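Flivau Opens Sorting Corner at Quiroga Library

10 November 2024

Flivau has opened a children's sorting corner at the Quiroga Library, where young visitors can practice putting colored blocks away in plastic bins. The corner received 696 visits during a trial in July.

"Families asked us for simple activities at a table," said Rochelle Tapsell, the library's director. The corner is free to use during regular opening hours. Groups of more than six are asked to reserve a time at the front desk.
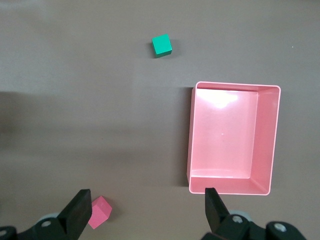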